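Home | Reviews | Planning | Perception | Tooling | Archive | Contact

Review: Flarnamach 2 motion planning and grasp stack
By Brendan Conneely
June 23, 2025

Flarnamach is a planning and control package for single-arm and dual-arm mobile manipulators. It is sold by Bendside as a per-robot license and runs on the robot's own computer or on a workstation over a wired link. Version 2 replaces the old sampling planner with a hybrid one, adds a contact monitor, and moves the grasp scorer from point clouds to features taken straight from the wrist cameras. I have used it for office cleanup tasks, mostly bags and bins, with Gramness as the task layer on top.

Installation

The installer is a single package plus a calibration tool. The robot description has to be clean before anything else works. Version 2 refuses to load a model with missing inertias, where version 1 loaded it silently and filled in defaults. I prefer the refusal. The error message names the link but not the file, and on a description split across 12 files this costs some time.

Hand-eye calibration took 588 seconds for the wrist camera. The tool writes the result to its own format and also to plain YAML. The residual is reported per pose, with outliers flagged but left in the fit unless you remove them by hand.

Perception

The scorer takes color images only. Depth is optional and is used for collision checks, never for scoring. On thin plastic film this is the correct decision, as depth returns on film are mostly holes and false surfaces.

The segmentation model is class-agnostic and works on rigid objects without tuning. A person near the work area is a separate matter. Human masks come from a second model that expects to find a torso or a head somewhere in view, and a wrist camera pointed at the floor supplies neither. Black trousers and feet in blue shoe covers, with gray carpet behind them and a yellow plastic container close by, are the kind of input it has to deal with.
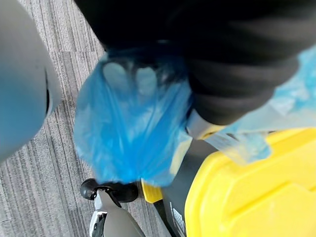 Can the keep-out zone around a person be driven by the wrist camera alone?
Bendside's manual advises against it, and so do I. Use a fixed overhead or head camera for person tracking and let the planner fuse the two sources. The wrist stream can then add to the zone but has no authority to shrink it.

The fusion is set up in one config block. The default hold time for a lost track is too short for crowded rooms. Raising it makes the arm wait more often, and I accept the slower cycle.

Planning

The hybrid planner seeds an optimizer with a coarse roadmap. On free-space moves it is fast and the paths are repeatable. My regression set has 1749 stored queries. Version 1 failed on 592 of them at the default time budget, and version 2 fails on far fewer, nearly all of them queries with the elbow close to its joint limit. Raising the budget does not recover those. Changing the seed posture does.

Held objects are modeled as a rigid attachment or as a swept cone below the gripper. The cone is new and is meant for bags, cables and cloth. Its angle and length are fixed at the time of the grasp. A filled bag does not keep to a cone for long. It bulges to one side, and any spare film spreads out separately. The cone can be given an offset, which helps with the first problem and does nothing for the second.

Clearance against nearby objects is where this matters. A blue bag held by its gathered neck, with a mesh wastebasket on its side on the carpet below, leaves little room between the real bag and whatever else is on the floor. I now run with a wide cone and a low speed cap for the whole carry segment.
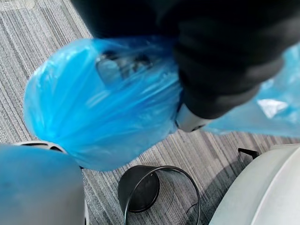 Control

The contact monitor compares measured joint torque with the model and stops the arm on a threshold. Thresholds are set per joint. There is no Cartesian threshold, although the release notes list one as planned for August.

Light contact with film is below the noise floor on my arm. Contact with a rigid bin is detected reliably. Slip detection relies on gripper width and motor current, and both are nearly useless on a bunched plastic neck that compresses under load. The Donati plugin adds a visual slip check at extra cost. I tried the demo build. It works at low speed and drops out when the wrist image blurs.

Tooling

The trace viewer is the best part of the package. It shows the planner state, the camera stream and the torque residuals on one timeline, and any segment can be exported as a test case. The Gramness adapter passes task labels through to the trace without extra work. Search is limited to labels and timestamps. Log files grow quickly with images enabled, and rotation is off by default.

Rating

Planning: good. Perception: good on objects, weak on people at close range. Control: adequate. Tooling: very good. Existing users should upgrade, and should rerun their collision tests with the cone model before moving any bags near furniture.

This site uses cookies to remember your settings and measure traffic. Accept | Manage preferences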